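Teach the planner what a gear is
By Naheed Cheema
26/02/2022

Most of the argument about robot assembly is an argument about data. Collect more demonstrations, train a bigger policy, and the small stuff will sort itself out. I write planning software for a living and I disagree, at least for jobs like putting gears on a plate.

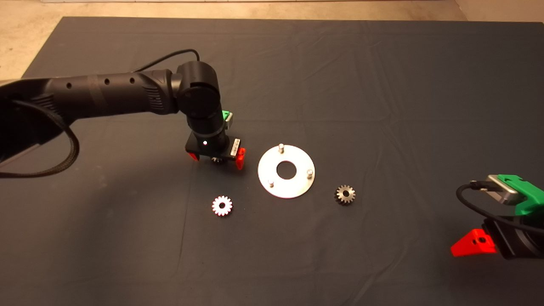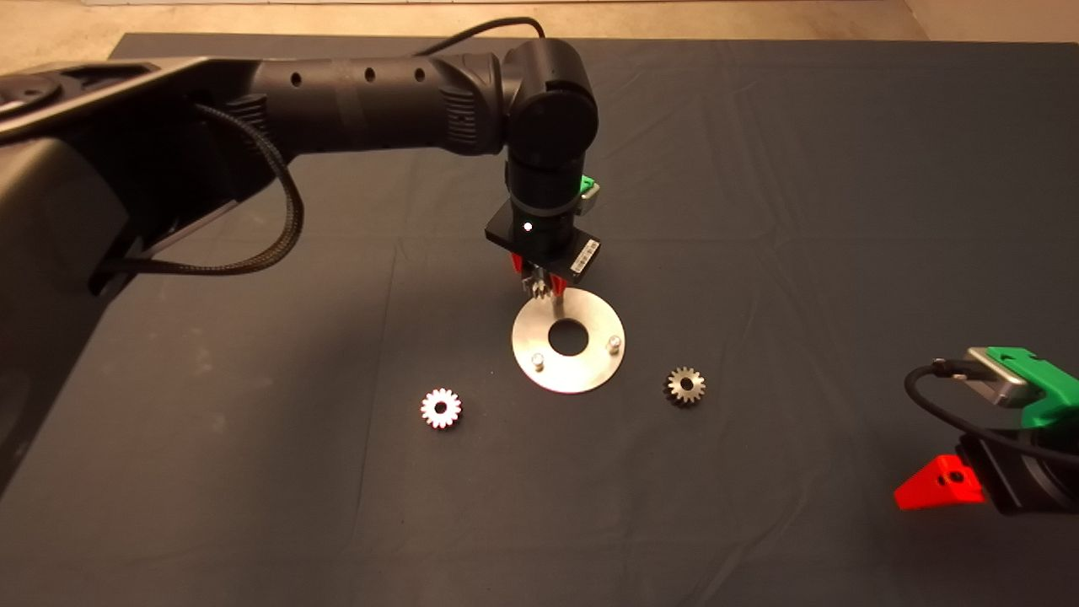 The gear and plate task, with a gear at the left gripper in both views and two more on the cloth.

At Mula we spent from last May until the winter on this job. Our first controller was a single learned policy, joint commands out, camera images in. We gave it 928 demonstrations. It reached for gears well. It was poor at the last few millimeters, and when it failed we could not say why. The logs held images and joint angles and nothing else.

The second version was dull by comparison. A planner called Felex keeps a short list of facts: which gear is in which gripper, which pin it is meant for, whether the hole and the pin line up. A learned model fills in those facts from the images. The final push is a plain force controller with a spiral search, the kind people have been writing for decades. We trained the model on 150 labeled runs.

It was slower per gear. It also told us what it believed at each step, and that changed how we worked. When a gear jammed, the log said the planner thought the hole was lined up and the force reading disagreed. A new hire could read that and fix the right piece of code by lunch.

The usual objection is that hand-written facts don't scale. Rizvi, the tool we use to replay logs, now has 70 fact types in it, and some of them overlap. I wrote two that mean nearly the same thing and have not had time to merge them. That is a real cost, and it will grow as we add parts.

Still, a policy with no facts has the same cost in another place. Someone has to decide which demonstrations to collect next, and without a readable log that person is guessing. We guessed for months.

I would like to see groups publish their failure logs along with their success rates. We have put 2,003 of ours in the Prolora archive, with the planner's facts beside each one. The jams are in there too, sorted by pin.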